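Lundby Theater Studio
Pre-Season Safety Inspection Checklist, with Comments
March 2024

Premises: main stage, rehearsal hall, movement room, dressing rooms, scene store
Inspecting officer: Antigoni Tzavaras
Accompanied by: Colton Marchand (stage management), Jingyi Qian (movement and voice faculty)
Key: S = satisfactory. A = action required. N = not applicable.

The checklist is completed before each teaching and performance season. Items marked A must be closed, and initialed by the responsible person, before students are admitted to the area concerned. Comments from the previous inspection have been carried over where the matter remains open.

SECTION 1. REHEARSAL HALL AND MOVEMENT ROOM

1.1 Floor free of splinters, raised boards and loose tape. A
Two boards near the piano have lifted at the joint. Barefoot work is suspended in that half of the hall until they are refixed. Shoes may be worn there in the meantime for text work only.

1.2 Sprung floor in movement room, no soft or dead spots. S

1.3 Mirrors secure, no cracked edges. S
The curtain track in front of the mirrors runs stiffly. J. Qian asks that it be greased before the speech chorus classes begin, as the curtains are opened and closed several times in a lesson.

1.4 Copper rods, staffs and practice swords stored in racks. A
Rods were found standing behind the door. The rack holds 26 and the remainder have no fixed place. A second rack is to be supplied.

1.5 Ventilation adequate for full class. S
Maximum class size in the movement room remains 30, including teachers and the accompanist.

1.6 Piano casters locked. S

SECTION 2. MAIN STAGE

2.1 Stage edge marked with white line, visible under low light. A
The line is worn at stage left. To be repainted after the Stullthorpe company has completed its visit.

2.2 Traps closed, bolted and flush. S

2.3 Treads and rostra braced, handrails fitted above two steps. A
The high rostrum built for the spring production has a handrail on one side only. F. Hao, directing, wishes the front left open for the sake of the chorus entrance. This is accepted on condition that no performer is placed on the front edge during a blackout.

2.4 Wing space clear to full width of escape route. S

2.5 Drapes flame-treated, certificates on file. A
Certificates were seen for the black tabs and borders. None was available for the painted gauze borrowed from Trundine. The gauze may not be hung until a certificate is received or a sample has been tested.

2.6 Flying lines, cleats and counterweights inspected. S
Six lines examined. The spare on the upstage bar should be relabeled.

SECTION 3. POWER, LIGHTING AND SOUND

3.1 Lanterns fitted with safety chains. S

3.2 Cables taped or ramped where they cross a walkway. A
The cable to the prompt desk crosses the stage left entrance without a ramp.

3.3 Access to electrical equipment unobstructed. S

3.4 Blue working lights in wings. S
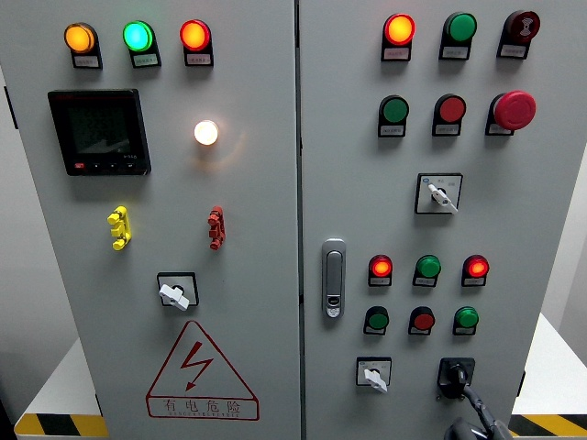 3.5 Cue light system tested from prompt desk to all positions. A
The cue lights were tested with Z. Xiong at the prompt desk and C. Marchand at each receiving position in turn. Standby and go signals were correct on both sides of the stage, but the signal at the rear of the auditorium was late on 4 occasions. The chorus enters from that position in the second act and cannot see the conductor, so the fault must be cleared before the first technical rehearsal. Operators are also reminded that the colors used on the desk have their own meaning.

3.6 Headsets cleaned and charged. S

SECTION 4. DRESSING ROOMS AND WARDROBE

4.1 Mirror lights guarded. S

4.2 Irons and steamers switched off at wall when not in use. A
Carried over from September. A written reminder has been issued to all student dressers.

4.3 Silk veils and long costumes checked for trip hazard. A
Three hems in the chorus set fall below the ankle. Each performer should walk the treads in costume, under supervision, before the dress rehearsal.

4.4 Makeup and spirit gum stored in closed cabinet. S

4.5 First aid box complete. A
Eye wash is past its date. Replace.

SECTION 5. AUDITORIUM AND PUBLIC AREAS

5.1 Exit signs lit and unobstructed. S

5.2 Seats secure, aisle lights working. A
Row F, end seat, is loose at the base. Not to be sold until repaired.

5.3 Front-of-house team briefed on evacuation. A
The briefing is to be repeated for stewards who join after the first week. The announcement script has been shortened at the request of the speech faculty and is approved in its new form.

5.4 Wheelchair positions clear. S

SECTION 6. VISITING ARTISTS

6.1 Risk assessment received from visiting company. A
Stullthorpe: received and accepted. Lü: outstanding. The recital by Lü includes candles on stage. Battery candles are to be used unless a separate permission is signed.

6.2 Induction given on arrival. N
No visiting artists were present at the time of inspection.

SUMMARY

The rehearsal hall may be used subject to 1.1. The main stage may be used for rehearsal but is not released for public performance until items 2.3, 2.5, 3.2 and 3.5 are closed. Closed items should be reported in writing to A. Tzavaras.

Copies: F. Hao, J. Qian, C. Marchand, Z. Xiong, front-of-house office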